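The Cabinet Run

I got the job at Drendik because I told them I was good at video games, which was a lie, or at least it was fifteen years out of date. My nephew was good at video games. I was good at parallel parking and I needed the money before December.

Maritza Inga trained me. She put me in a chair with a cracked armrest, handed me two controllers and said, "You're the hand now. Go pick something up." On the monitor was a kitchen made of math, with a mug on the counter, and I knocked that mug onto the floor nine times in a row. It never broke, it just bounced and lay there looking at me.

"Good," Maritza said. "Now do it slower."

The idea was simple enough that even I got it. You drive the arm through a chore, the machine remembers what you did, and after enough tries from enough people it starts doing the chore alone. Fifty good runs was a shift. If you bumped something you threw the run out and started over (and if you swore, the mic didn't care, there wasn't one, thank goodness).

By my second week I was dreaming in pinches. I'd reach for the milk at home and catch myself lining up my wrist first! My sister watched me take a fork out of the drawer one night and asked if I'd hurt my arm.

Then they moved me to the Bunmont set. Bunmont was a whole make-believe house, room after room of it, and each of us got a piece. Mirsad Vasić had the laundry, lucky him. Fatos Petkov had stairs and complained about stairs from the minute he took his coat off. I got what everybody called the cabinet run. Start down by the floor, fingers open, cross the room, come up to the cabinet, open a door, close it, back off. One hundred twenty-five of those and I could move on to something with fruit in it.

I was terrible at it. I'd get there crooked, or too fast, or I'd close the fingers on nothing an inch before the door. Mirsad leaned over from the next desk and told me I drove like I was late for a funeral.

So one evening I stayed after the others left. I got a bag of pretzels, turned off the overhead lights, and decided I wasn't going to try for the door at all. I was only going to go across that floor and see what it felt like to not be in a hurry. 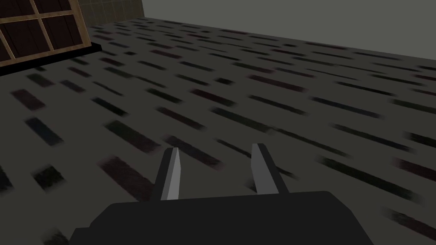

I'd been staring at that carpet for days, if it was carpet, all those little dark dashes slanting the same way, and I'd never once used it. They got smaller the farther off they were. Well, of course they did! But if I picked one and drove to it, then picked another, I stopped thinking about the cabinet, and my hands quit clenching. I got over there nice and easy and stopped, and the door was right where I wanted it. I opened it. I closed it. I ate a pretzel.

I did forty-seven more before I looked at the clock.

Sorin Babić came by my desk the next afternoon with his laptop open on his arm like a waiter's tray. He'd let the machine practice on my runs overnight. "Watch what it does," he said.

It started down low with the fingers open. It went a little way and slowed, then a little way more and slowed again, all across the room like that, like somebody crossing a creek on stones.

"Why's it doing that?" he said. "None of the others do that."

I told him I had no idea. Then I asked when I could start on the fruit.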